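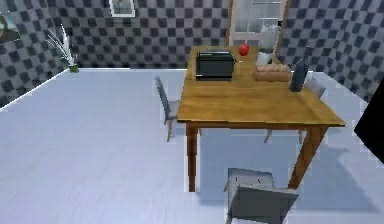
Breakfast table layout in Ovach Scene Planner, toaster, mug and bread on board loaded as objects.

Ovach Scene Planner 3.3... now just called Ovach. Grasp and motion planning for tabletop work, runs in sim first, same code on the arm after.

- 200 household objects in the library, more in August
- replans in 70 ms when somthing moves
- 30 room layouts, swap walls and floors from one config file
- Dimitrov and Onosetti arm drivers included, others on request

Linux only for now. GPU recomended, not required. Import your own meshes, check the scale first!!

Trial runs 33 days, full planner, no card. Licenses per seat, ships from Plelville as a download key. Quotes same day if you write before noon.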